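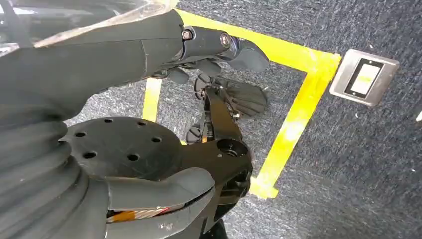 # グリッパー比較実習 第2回 配布資料

2021-09-23

前回はアームの座標系の話だけで時間がなくなってしまい、質問の時間もほとんど取れず失礼しました。今回はようやく手を動かす回です。比べるのは、平行に閉じる爪をもつ Livik と、複数の指がリンクで連動して動く Skarard の二種類。どちらが優秀かを決める回だと思って身構えてくる人が毎年いるのですが、そう急がず、まずは同じ物を同じようにつかませてみて、違いをゆっくり眺めてください。

## 始める前に

床の黄色いテープの内側が作業範囲です。対象物は必ずこの中に置きます。カーペットは机の天板と違ってわずかに沈みますから、高さの原点は各班で測り直してください(前の班の数値を借りたくなる気持ちはよくわかりますが、借りないでくださいね)。

非常停止の位置を全員が指させるようになってから電源を入れます。手首まわりは配線が込み入っているので、姿勢を大きく変えるときは速度を落とし、配線が引っぱられていないか目で追ってください。

## 手順

1. コントローラ Ahonen を起動し、アームを待機姿勢に移す。
2. Livik を手首のフランジに取り付け、ねじを対角の順に締める。
3. 対象物をテープの内側に置き、上から降ろして把持する。
4. 持ち上げて静止させ、元の位置に戻す。結果を記録表に書く。
5. 対象物の向きを変えて3と4をくり返す。
6. 電源を切り、Skarard に交換して、同じ対象物で2から行う。

昨年度までの記録は全部で1702件あり、そのうち82件は対象物の向きが未記入で、残念ながら比較に使えませんでした。欄が小さくて書きにくいのは承知していますが、矢印ひとつで結構ですから、どうか埋めてください。

## 手首のカメラについて

映像は Lavov という表示ソフトで見ます。手首の近くから見ると、自分の指やカバーが思いのほか大きく映り込み、その陰に対象物が隠れることがあります。映像だけを頼りに降ろすと、指の先がどこまで床に近づいたのか判断しにくいものです。慣れないうちは、一人が画面を、もう一人が横から実物を見て、声をかけ合いながら進めるのがよいでしょう。

指の形にも目を向けてみてください。先の丸い指は角のある物に当たると接触点がずれやすく、扇形に広がった指は接触する幅をかせげるかわりに、狭いすきまには入りにくくなります。うねのある面がすべりにどう効くかは、対象物の表面しだいでずいぶん変わります。紙箱と布の袋の両方で試しておくと、後の考察がぐっと書きやすくなりますよ。

## 提出物

- 記録表(班で一部)
- 把持に失敗した例を二つ選び、接触点の図を添えたもの
- 考察 1000字以内(各自)

失敗例は派手に落としたものでなくてかまいません。つかめたけれど傾いた、戻すときに少し回った、といった地味なもののほうが、読んでいて勉強になることも多いのです。締切は11月の最初の授業の開始時とします。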